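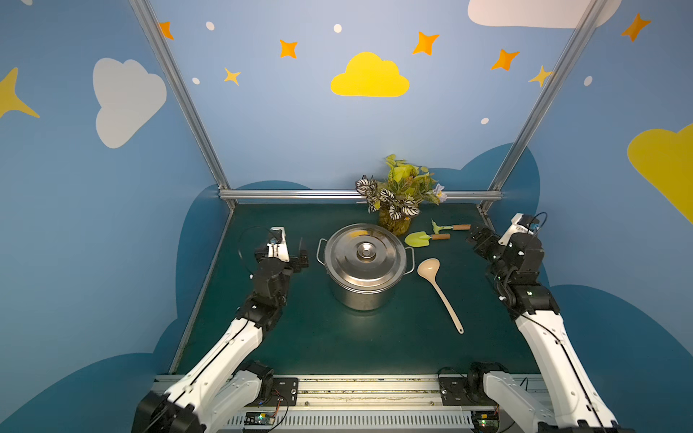
Stainless steel pot with its matching lid in place.

Care of Stainless Steel Cookware in Shared Kitchens

Household Advice Sheet, Brakasdale Residents' Service
Revised 2023-12-10

This sheet replaces the version issued to tenants of the Nulau and Sebastian buildings. It applies to the pots, pans and lids kept in the shared kitchens and may also be of use to residents who own similar items. Enamelled, cast iron and non-stick cookware are covered in a separate sheet.

Before first use

New pots should be washed in hot water with washing-up liquid, rinsed and dried by hand. Labels must be removed completely. Where glue remains, a little cooking oil left on the spot for an hour will usually loosen it, after which the pot should be washed again.

Daily washing

Allow the pot to cool before it goes into the sink. Cold water on a very hot base can warp the metal, and a warped base will rock on a flat hob and heat unevenly. Wash with a soft sponge, paying attention to the rim and to the places where the handles meet the body. Food and grease collect there and turn brown with repeated heating. An old toothbrush is suitable for this work.

Dry the pot at once with a clean tea towel. Water in the Brakasdale area is hard, and drops left to dry will mark the surface.

Salt

Salt should be added only when the water is boiling, and stirred until it has dissolved. Grains that settle on the base of a cold pot may cause small pits. These do no harm to the food but cannot be polished out.

Burnt-on food

Scrape out what will come away easily with a wooden or plastic spoon. Cover the burnt area with water, add 2 tablespoons of bicarbonate of soda and simmer gently for 40 minutes, topping up the water as needed. Leave to cool, then rub with a sponge. Heavy deposits may need a second treatment. Wire wool and metal scrapers are not to be used on shared items.

Utensils

Plastic and wooden utensils are preferred, as they do not scratch the inside of the pot. Plastic ladles should not be left standing in a pot over heat, even on the lowest setting. 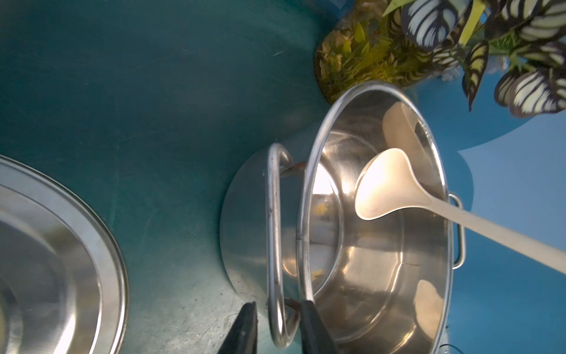 Discoloration and water marks

Rainbow colours on the inside of a pot are caused by heat and are harmless. White chalky marks are limescale. Both can be treated in the same way: warm one part white vinegar with three parts water in the pot, leave for ten minutes, pour away and rinse well. Vinegar must never be mixed with bleach or with any cleaner that contains it.

Brown stains around rivets respond better to a thick paste of bicarbonate of soda and water. Apply the paste with a damp cloth, leave it for a quarter of an hour and rinse. Old stains may fade only in part.
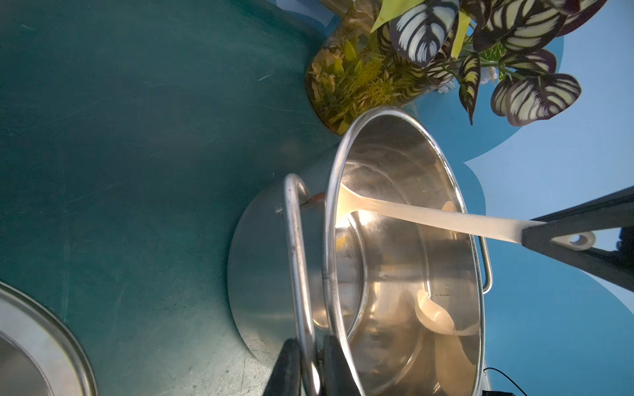
Check the point where each handle joins the pot; stains are often found here.

Handles and lids

Handles should be tested monthly. Hold the empty pot by one handle and then the other – any movement means that it must be withdrawn from use and reported. Lid knobs fixed with a screw can be tightened from the underside, but should not be forced.

Storage

Store pots fully dry, with the lid upside down or to one side so that air can circulate. If pots are stacked, place a folded cloth between them. The large pots in the Flutow kitchen belong on the lowest shelf and should be lifted with both hands.

Requests for replacement items are dealt with each October. Damaged cookware may be handed in at any time of year.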